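Fendell Residents' Board > Housing Services > Linen exchange schedule

Posted by Moderator_Fendell, 19th May
Residents are advised that the linen exchange will move from every week to every 2 weeks. Comments are invited in this thread.
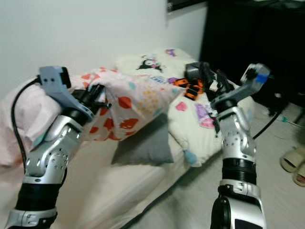
Pillowcases and flat sheets remain covered by the service. Blankets continue to be the responsibility of the resident.

brostisix_7
I wish to record an objection. The weekly exchange was listed in the agreement we signed in March, and the rent has not changed.

Tang_House_Rep
The agreement refers to "regular" exchange and sets no interval. Tang House has operated on the longer schedule without complaint.

brostisix_7
Tang House has its own washers - Fendell does not. The comparison is not a fair one.

disine2000
I support the change, provided that a second set is issued to each room. Will this be done?

Moderator_Fendell
A second set may be requested at the front desk. The objection above has been forwarded to Disine Housing, and the reply will be posted in this thread.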